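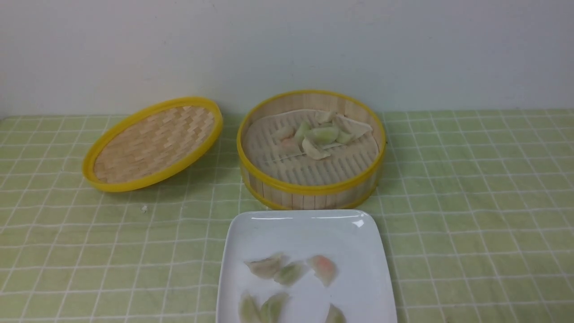 Sticking and liners, bamboo steamers

usierpans
Second batch of translucent-skin dumplings from this basket, six to a tier. I use perforated paper. The first batch tore on lifting, four out of six. Dough is wheat starch and tapioca, rested 30 minutes. Is it the paper or the dough?

Murray Goodwin
Probably neither. Starch skins are tacky straight off the heat and firm up as they cool. Take the lid off, leave the basket alone for a few minutes, then lift with an oiled spatula. How long are you steaming?

usierpans
13 minutes over a full boil.

Murray Goodwin
Too long for that size unless the filling is raw pork. Try eight.

drarngate_k
Disagree about the paper. If the liner sits flat over the whole base, the only route for steam is the slots, and every dumpling parked on a row of slots blocks some of them. Yours also curls at the wall, so condensate can collect at the fold. Cabbage leaves. Cheaper too.

Murray Goodwin
Cabbage leaves hold more water than paper does. I ran both in the same stack in February and the leaf tier stuck worse.

drarngate_k
Same dough?

Murray Goodwin
Same dough, same pan. Leaf tier was at the bottom, I'll grant you that.

drarngate_k
Then it tells us nothing. The bottom tier always gets wetter.

ormsby_lane
Separate question. Does the yellow plastic rim take the heat? Mine is all bamboo and scorched where it overhung the pan.

usierpans
No softening so far. The pan is wider than the basket, so the flame doesn't reach it. I can't speak for a narrow pan.

usierpans
Eight minutes, lid off, oiled spatula, same paper. One tore, at the pleat. Trying leaves next, top tier this time.

drarngate_k
Blanch them first.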